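[질문] 시뮬에서 그리퍼 닫힘 명령 씹히는 현상.. 도와주세요

흑판위에서
Apr 24, 2022

급해서 두서없이 씁니다 ㅠ 내일 아침에 팀 데모라서요

구성
- 팔: 사내 모델 (이름은 Forno)
- 그리퍼: 평행 2지
- 제어: Gristonari 브릿지 통해서 시뮬에 붙임
- 정책은 손목 카메라 영상 + 조인트값 입력

증상. 접근까지는 멀쩡. 내려가서 닫아라 하면 안 닫힘. 에러 없음. 로그에는 명령 나간걸로 찍힘. 근데 손가락 관절값이 그대로예요. 64번 돌려서 35번 이럼. 나머지는 또 잘 닫힘. 미치겠음

해본것
마찰 올림 → 변화없음
닫는 힘 올림 → 변화없음
물체 다 빼고 허공에서 닫기만 → 그래도 걸림
재설치는 아직 안함. 시간이 없어서

허공에서도 걸리니까 물체 접촉 문제는 아닌거 같은데 맞나요?

철근왕
접촉 맞을수도 있어요. 물체 말고 테이블이랑. 손가락이 상판에 살짝 파고들면 솔버가 관절을 붙잡아버림. 에러 당연히 안뜸. 저 작년에 똑같은거로 일주일 날렸습니다

허공이라고 하셨는데 진짜 허공인지? 높이 몇인지 적어주세요. 그리고 손목 카메라 화면도 하나

흑판위에서
목표 높이는 상판 위 5cm요. 관절값으로 역산해도 그렇게 나옴. 닫힘 명령 나간 뒤에도 계속 이렇습니다

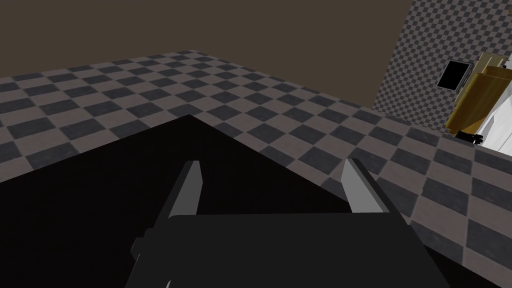
철근왕: 음 높이는 화면만 봐선 모르겠네요. 상판 충돌 메쉬 켜서 보세요. 보이는 메쉬랑 충돌 메쉬가 따로 노는 경우 많음. 충돌쪽만 스케일 다르게 들어가서 위로 떠있으면 5cm라도 이미 박힌 상태일수 있어요

흑판위에서
켜봤어요. 상판 충돌 메쉬 보이는거랑 똑같이 겹칩니다. 안 떠있음. 접촉 리스트도 뽑았는데 손가락-테이블 접촉 없어요

멍게비빔밥
그럼 접촉 얘기는 접죠. 이건 명령쪽임

Gristonari 브릿지 쓰면 그리퍼 명령이 팔 명령이랑 다른 큐로 나가요. 팔 궤적이 안 끝났는데 그리퍼 명령 오면 보류했다가 타임아웃 나면 그냥 버림. 로그에는 '보냄'만 찍히고 '버림'은 디버그 레벨에서만 찍혀요. 설정에서 로그 레벨 내리고 다시 돌려보세요

랜덤처럼 보이는것도 설명됨. 궤적 끝나는 시점이 매번 조금씩 다르니까

철근왕
저는 반대입니다. 버림이면 팔 멈춘 다음에 다시 보낸 명령은 먹어야죠. 글쓴분 재전송도 하시나요?

흑판위에서
아뇨 한번만 보냅니다. 정책이 닫힘 한번 내면 래치 걸어놔서;;

멍게비빔밥
ㅋㅋ 그러니까요. 한번 보내고 그게 버려진거

철근왕
재전송 안하면 인정. 근데 접촉도 한 시점만 뽑아보신거면 완전히 빼진 마세요. 매 스텝 찍어야 합니다

Leonilde Cunha
끼어들어서 죄송한데 이거 실물에도 붙일 계획인가요? 그렇다면 원인보다 먼저 볼게 있음

닫힘 명령 나갔다 = 잡았다 로 간주하고 다음 동작 넘어가는 구조 같은데요. 실물에서 그러면 빈손으로 들어올리면 차라리 다행이고, 뒤늦게 닫히면 손 넣은 사람이 물립니다. 저희 Dallard 셀에서 10월에 그런 일 있었어요. 안 닫히길래 작업자가 부품 바로잡으려고 손 넣었고 4초 뒤에 닫힘. 장갑만 찢어지고 끝났는데 그날 바로 셀 세웠습니다

관절값 확인하고 안 변했으면 정지. 재시도 말고 정지. 사람이 리셋하게

멍게비빔밥
시뮬 질문에 실물 안전 얘기는 좀 과한듯요. 내일 데모 시뮬이라잖아요

Leonilde Cunha
과하다고 생각 안해요. 저희도 시뮬 코드 그대로 옮겼다가 그렇게 된거라

흑판위에서
데모는 시뮬만인데 다음달에 실물 붙이는거 맞아요.. 관절값 체크 넣겠습니다. 감사

그리고 디버그 로그 켰습니다

gripper cmd dropped: arm trajectory active (timeout)

이거 나옴 와.. 실패한 회차마다 다 있고 성공한 회차엔 하나도 없어요. 멍게님 말씀이 맞네요

멍게비빔밥
타임아웃 늘리는걸로 때우지 마세요. 늘리면 밀린 명령이 한참 뒤에 실행됨. 윗분이 말한 늦게 닫히는 사고가 딱 그 상황이에요. (네 과하다고 한거 취소합니다)

궤적 완료 신호 받고 → 닫힘 보내고 → 관절값 확인. 순서로

철근왕
접촉 아니었네. 졌습니다

그래도 하나만. 버리는게 기본값인데 경고도 안 띄우는건 브릿지가 잘못한거 아닌가요? 이슈 올려야 할듯

Afonso Pinheiro
이슈 있어요. 예전에 Rocha 쪽 포크에서 경고로 올리는 패치 나왔는데 본가에 안 들어갔음. 버리는게 의도된 동작이라는 답변이었고. 저는 그 답변 자체는 맞다고 봅니다. 밀린 명령 실행하는거보단 버리는게 안전하니까. 조용히 버리는게 문제지

철근왕
의도된 동작이면 더더욱 리턴값이라도 줘야죠. 부르는쪽에서 모르는데 뭐가 안전함

Afonso Pinheiro
그건 동의

흑판위에서
완료 신호 기다리게 바꾸고 다시 64번 돌렸습니다. 전부 닫힘!! 관절값 안변하면 정지하는것도 넣음. 브릿지 일부러 끊어서 확인해봤고 잘 멈춰요

근데 완료 신호 기다리니까 회차마다 눈에 띄게 느려졌네요. 데모는 그냥 이걸로 가려구요. 궤적 끝부분 허용오차 만지면 좀 줄어들까요?

멍게비빔밥
줄어요. 속도 허용오차부터 보세요. 위치쪽은 건들지 말고. 데모 끝나고 하시고 오늘은 커밋하고 주무세요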